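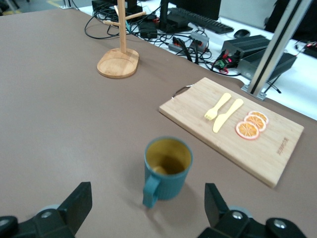
Lise Pelletier told me to skip the electric kettles altogether and boil water in a saucepan, as she has done her whole life, and she wanted to know why anyone would give up counter space for one. Fair enough! I felt the same way until March, when my old stovetop kettle finally rusted through at the spout and I bought the Wanovholm gooseneck more or less on impulse.

I love this thing. I make tea in the morning, pour-over coffee after lunch and something herbal at night, so a kettle gets a real workout in my kitchen, and I've now had enough weeks with this one to say what's good and what isn't.

The pour is the best part. The neck is long and narrow and the water comes out in a thin, steady line, even when the kettle is full and heavy. With my old kettle I used to flood the filter and end up with grounds stuck halfway up the sides. Now I can go slowly in circles and stop exactly when I want to (no dribble down the front, which was my biggest complaint about the Skevska I borrowed last winter).

Temperature control is simple. You turn the dial, the number comes up, and you press it once to start. I set it lower for green tea and all the way up for black, and the difference in the green tea surprised me. I'd been scorching it for years and thinking I just didn't like it much.

It holds 900 milliliters, enough for 2 big mugs with a little left over. If you're filling a teapot for a crowd you'll be boiling twice. Heating a full kettle takes around four minutes, slower than the squat plastic one we have at work, though I don't mind the wait. The hold setting keeps it warm while I hunt for the strainer.

Now the gripes. The beep when it's ready is LOUD, and I haven't found a way to turn it off. At six in the morning that matters. The lid fits so snugly that you need a good tug to get it out, and if you've just boiled water you'll want a towel over your hand. And the cord is short. Mine only reaches the outlet next to the toaster, so the toaster had to move.

Cleaning is easy. White vinegar and water, boil, let it sit, rinse well. Our water is hard and I do this every other Friday. Skip it and you get flakes in the bottom of your cup.

Mervyn Garside swears by the Lachance, with its wider handle, and if you have big hands you should probably try both before buying. For me the Wanovholm handle is just right. I'd buy it again tomorrow, beep and all, and I've already put one on my sister's birthday list.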